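[brakley-rooms] Re: black table top, keep or replace?

On 2018-10-23 a list member wrote:
> Could someone who uses the big table say whether the black top is
> worth keeping? Ferkon will do us a pale laminate for $205, fitted.
> The black one looks smart but I hear complaints. Also, where are
> all the cords supposed to go? I was told there was a plan.

There was a plan. It was to put the cords under the table, and it got as far as being a plan.

On the top itself, I vote to keep it. I have worked at it since we moved over from Umance and have only two grievances, both below. 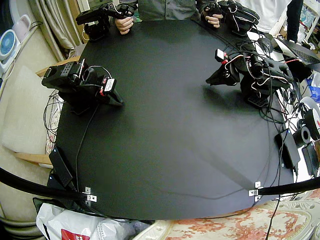 The black top from above, adapters and tape on the right.

THE COLOR

A black adapter on a black table is a kind of camouflage. Same goes for the cables, and I have patted my way across that surface more than once looking for a plug. On the other hand it's matte, it doesn't throw the ceiling lights back in your face, and it forgives coffee. The pale laminate will forgive nothing.

Please also remember the light. The lamps at that end are feeble and I'd fix them before spending a cent on laminate. With the lights down, any plain surface turns into the same patch of gray murk, a bit paler in the middle, and you can't judge a color by it.
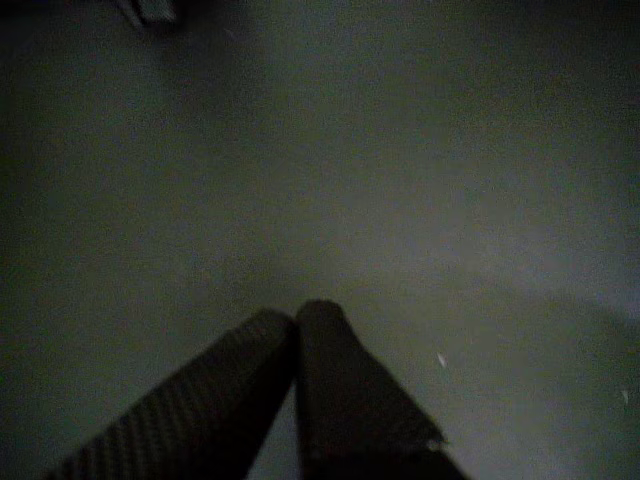

THE CORDS

Koller sells a clamp-on tray that holds up to 4 adapters. I'd buy two and hang them along the right-hand side, where everything ends up anyway. At the moment the cords go over the edge and down, like ivy, and the adapters lie wherever the cord lets them.

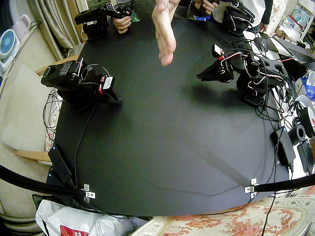
The tape and the spools could live on a peg, too. They have taken up residence along that same side, in front of the laptop and the mouse, and I suspect they will be there after we have all retired. A peg costs very little. I have a spare one in a drawer and a screw that nearly fits it.

So: keep the top, buy the trays, change the lamps. If Ferkon needs an answer before November, tell them no thanks for now, and please ask whether the price includes taking the old top away — last time it didn't, and it spent the winter in the hallway.

--
brakley-rooms list, message 985
To leave the list, send a blank message with "unsubscribe" as the subject.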